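Clurkorent Pauses Glove-Guided Robot Program After Tracking Fault, Shares What It Has Learned So Far

4 October 2019

Clurkorent today announced that it has paused all work on its Lavoie two-handed robot following a tracking fault at its workshop, and that the pause will stay in place until a corrected version of the hand-tracking software has passed a full set of checks. One member of the team received a bruised wrist and was back at work the next morning. We are very glad to be able to say so, and we would like to tell our customers, our neighbors and the many people who have followed this project what happened, in as plain a way as we can manage.

Lavoie learns its work from people. A person wearing sensor gloves handles everyday things at a desk, and the position of each hand is read from patterned cubes fixed to the gloves. The recorded motions are later played back on the robot in a fenced bay, slowly at first and then at working speed. It is patient work, and we have grown quite fond of it.

During a playback session in June, the robot was repeating a motion in which a light object is picked up with the right hand and passed across to the left. Partway through, the software mistook one cube for the other. The right arm swung toward the place where the left should have been, struck the edge of the bay table and knocked a tray over the low side of the fence, where it hit a technician who had leaned in to read a display. The emergency stop was pressed right away and the arms came to rest, but the swing was already over by then.

"I have pressed that button in drills more times than I could tell you, and I was grateful for every one of those drills," said Araceli Valdovinos, who was running the session. "What bothered me afterward was how ordinary everything had looked a moment before. The arms were moving just the way they had all morning."

The company asked Grolteck, an outside firm that reviews machine safety, to look into the matter from top to bottom. Its engineers went through 1,337 recorded motions and found 62 in which the labels for the left and right hands traded places, in most cases for only a moment. The swaps tended to come when one cube was turned well away from the camera or when the hands passed close to each other. The software filled in the missing stretch with a guess, and it did not mark the guess as one. Playback then treated it as a true position.

Grolteck also found that our speed limit for new motions had been lifted too early, and that the fence on the side where the technician stood was lower than it ought to have been. Both of those were our own decisions — they had nothing to do with the software — and we are sorry for them.

"It would be easy to call this a software bug and go home," said Sutrisno Liem, director of engineering at Clurkorent. "There was a bug, and we have found it. But a bad label should never have been able to turn into a fast arm, and it should certainly never have been able to reach a colleague. We had three chances to stop it and we missed all three."

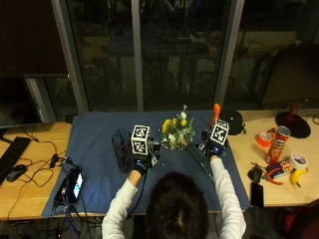 Recording at the desks involves no moving robot arms, and Grolteck has agreed that it may go on during the pause so that the new software has fresh material to be tested against. The team is favoring motions of the kind that gave the old version trouble, with soft or uneven things that make a person turn the wrist. A bouquet is a good test of this sort: with the right hand around the long green stems, the cube on that glove leans over to the right while the one on the left glove stays upright, and the software has to keep the two apart all the same. Each new recording is now checked by a person before it goes into the library, and any stretch where a cube cannot be read clearly is marked and kept out of playback.

Several other changes are already in place. The left and right cubes no longer share any patterns. Playback of a new motion is held at a crawl until two people have signed for it, and the arms will stop if they are told to move farther in one step than a human hand could. The fence has been raised on every side, and the display has been moved to where it can be read without leaning.

Parkico, which had planned to receive the first Lavoie unit this fall, has kindly agreed to wait. "They called us the same afternoon, before we had heard a word from anyone else," said Marcelino Casado, operations manager at Parkico. "We would much prefer a late robot to a worrying one, and I told them so."

Playback will resume only after 58 test motions, chosen by Grolteck, have run without a single swapped label. Clurkorent will publish the results, whichever way they go. Customers with questions about orders or delivery dates are warmly invited to contact Yupin Thaweesak in the customer office, and members of the press may reach Elif Naz Kılıçarslan in communications.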